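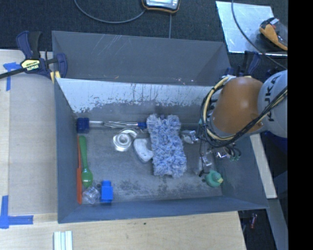
How to sort a mixed box of odds and ends in one afternoon

Every house I have ever lived in has had The Box. It might be a drawer, or a biscuit tin, or the bottom of a wardrobe, but it is always full of small things that belonged somewhere once: picture hooks, fuses, a key for a bike lock you sold, single earrings, batteries of unknown age. Mine had followed me through three moves before I finally tackled it in our spare room in Ullham, and I enjoyed it so much that I went straight on to the shed!

You don't need to buy anything to do this. You need a table, a bedsheet, a few bowls and 100 minutes or so of peace, plus something good to listen to.

Before you start

Clear the biggest table you have and lay an old sheet over it, with the edges hanging down. A pale sheet is best, as tiny screws show up well against it. When you finish, you can gather up the corners and tip all the dust and fluff into the bin in one go, which is a very pleasing moment.

Put out 12 bowls or tubs. Cereal bowls, takeaway tubs and the bottom halves of egg boxes all work. Don't label them yet - you won't know what the groups are until you have seen what you've got. Keep a pencil and a torn-up envelope handy for the labels.

Step 1: Take out the big stuff

Resist tipping the whole lot out. Go in by hand and lift out anything bigger than a matchbox. Tape measures, torches, plugs, rolls of tape. These take up most of the room and hardly any of the time, so you'll see a real difference in five minutes and feel terribly pleased with yourself.

Look out for blades and needles as you go. I wear thin gardening gloves for this part and take them off later for the fiddly bits.

Step 2: Scoop, spread, sort

Now use a mug to scoop out one load at a time. Spread it on the sheet with the flat of your hand until nothing is sitting on top of anything else. Then pick out one kind of thing only. All the batteries, say. Then all the coins. Then all the screws. It sounds slower than sorting everything at once, but your eyes get very quick at spotting one shape, and you stop dithering.

Set loose batteries apart from anything metal straight away. Put a bit of sticky tape over the ends of the flat round ones and the square nine-volt ones, and keep them well away from children and pets. Dead ones go to the battery collection point at the shop or tip, never in the kitchen bin.

If you can't name a thing within a few seconds, it goes in the mystery bowl. Don't stop to look it up! The mystery bowl gets its turn at the end.

Step 3: Split the big groups

Once the box is empty you'll probably have two or three bowls that are overflowing. With me it was screws (481 of them, and yes, I did count, I was having a lovely time). Split those by how you'd look for them. I never go hunting for a certain gauge, I go hunting for "a long one for wood" or "a tiny one for a hinge", so those are my groups. Somebody who builds furniture would do it quite differently.

Small groups can stay as they are. Four curtain hooks and a spare blind cord can live together very happily as "windows".

Step 4: Find them a home

Jam jars are free and you can see what's inside. I used 18, mostly the small squat kind, and they stand in a shallow drawer with the label on the lid. If yours will be on a shelf, put the label on the side.

Write labels in the words your household uses. Ours has one that says "bits for hanging things up" and everyone knows what it means.

Step 5: The mystery bowl

Make a cup of tea and go through it slowly. Walk around the house with it if you like. I found the missing shelf peg for the bathroom cabinet this way, and the foot of a kitchen chair that had wobbled for ages. Whatever is left goes in an envelope with 12/08/2026 on the front, or whatever your own date is. If you haven't opened it in a year, let it go.

Keeping it that way

Leave one empty jar at the front for new arrivals. When it fills up, sort it. It takes me as long as the kettle takes to boil, and I rather look forward to it. I do mine properly each September, just before the evenings draw in, and top up the picture hooks and fuses then too.

If you have a go, do the scooping step even if you skip everything else - it made the biggest difference to me.

18 comments
12 shares

Related
Labels that stay stuck on glass jars
What to do with old keys
A tidy shed before winter
Mending a wobbly kitchen chair
Ten uses for egg boxes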